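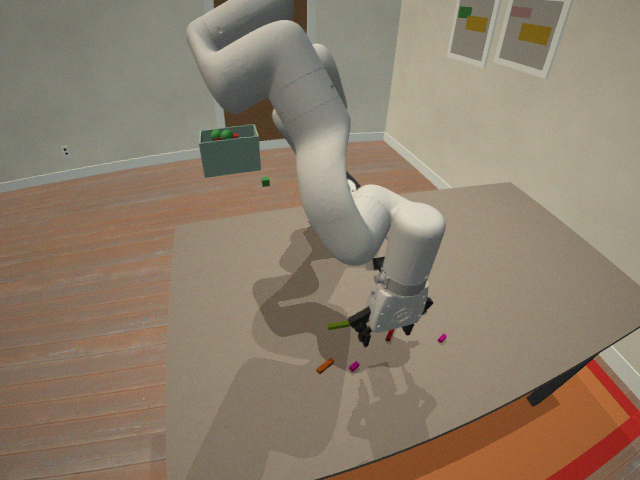 Our first customer in Cerkville put it in one line: she wanted flour that tasted like the wheat it came from. We had the line painted over the mill door, and it is still a fair account of what we do.

Van Dusen Mill grinds wheat, rye and corn on stone at our building on the Rinholm road. We sell to home bakers, to bakeries and to a few restaurants. We buy all our grain from farms between Cerkville and Wadusby, and the name of the farm is printed on every bag.

How we mill

Grain is cleaned and checked for moisture when it arrives. Wheat that is too dry gets a little water and rests overnight before milling. We run the stones slowly to keep the flour cool. The bran and germ stay in our whole grain flours. For the sifted flours we take out the coarse bran, which goes back to the farms as feed.

Flour is bagged the day it is milled. Each bag carries the month of milling – please use whole grain flour within 2 months, or keep it in the freezer.

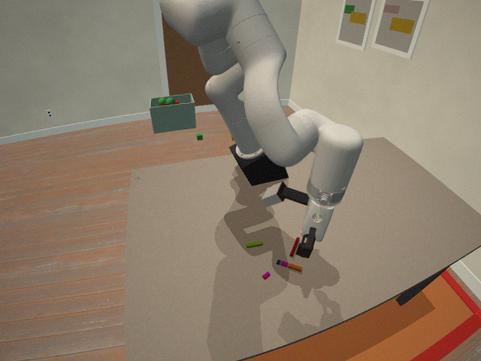 Sizes and orders

Home bakers can buy 3-pound and 10-pound bags at the mill or by mail. Bakeries order in 50-pound sacks. Orders over 1,000 pounds need a week's notice in the fall, when new grain is coming in. We deliver within 100 miles of Cerkville and use a freight carrier beyond that.

Rye is often short by July. If you bake with it every week, ask to be put on the standing list.

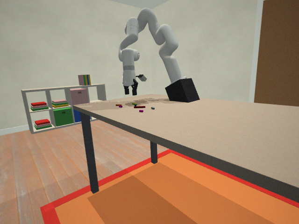 Wadusby Bread says the switch to our sifted wheat meant adding more water to the dough and cutting the final rise short, and that it took a month to get the loaves right. We hear the same from most bakers. Fresh stone-ground flour takes up water differently – start with a small batch and adjust from there.

Visiting

The mill shop opens at 9 a.m. and closes at 3 p.m. Parking is behind the building, off the Rinholm road. School groups are welcome in spring and should write to us first.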